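Where Is My Hand? Guessing Gripper Position From Close-Up Views
Project report, Grarkcombe robotics course
Sum-yee Ho, with Natalia Tapia and Vitalii Stetsiuk

So I spent this term on what sounds like a tiny question. If a robot can only see through the camera on its wrist, and it's right up against something big, can it still work out where it is in the house? Our simulator (we call it Kong, and yes, the name stuck after the first week) gives us whole furnished rooms for free, so we could put the arm wherever we wanted and ask.

The method is pretty simple. We rendered 2000 wrist views for training and kept 183 back for testing, all of them close-ups. The network looks at one view and guesses a position and a heading. Natalia wrote the renderer side, Vitalii did the training loop, and I did the part where you stare at the mistakes for hours, which I ended up liking the most!

Doors were my first headache. Up close, a door is mostly long stripes of light and dark, and sliding along a stripe hardly changes the view at all.
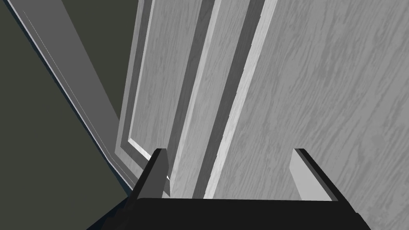 Figure 1. Simulated wrist view at a paneled door, gripper open.

The network was good at the heading here and bad at the height. I think that makes sense: the molding gives you lots of slanted lines to measure an angle from, but one stretch of it looks a lot like the next. A bottom corner of a panel helps a ton when there's one in view. We tried blurring the wood grain to see if the network was cheating with it, and the errors got worse, so I guess it was (a little).

Furniture legs went the other way. I figured a smooth round leg would be hopeless, and on its own it kind of is. But you can usually see past a leg, and the stuff in the background does a lot of the work. In Figure 2 there's a standing lamp and a couple of figurines behind, and that's plenty to pin down which side of the room you're on.
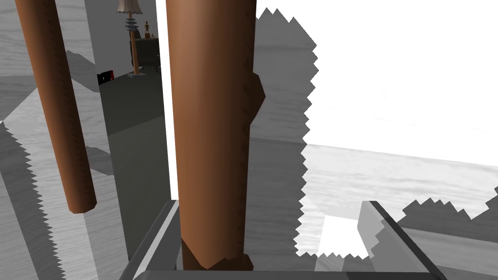

Grarkcombe Student Reports, Vol. 2, p. 183

Figure 2. Simulated wrist view, open jaws at the base of a wooden leg.

Look at the edges of the bright area on the right, too. They're jagged, like stair steps, and so are some of the shadow edges. Édgar Lozano read my draft and asked if the network might be learning the steps themselves, and that question cost me a whole weekend. I reran the test views with softer shadows and the leg results dropped a bit, though less than the door results did with the blur. I'd want to do that one over with more views before I trusted it.

Things I'd change: train with the soft shadows from the start, feed in two views in a row so the door stripes have something to slide against, and save the random seeds (sorry, Vitalii). Hoi-yan Hsueh is picking up the code in January and wants to start with the two-view version.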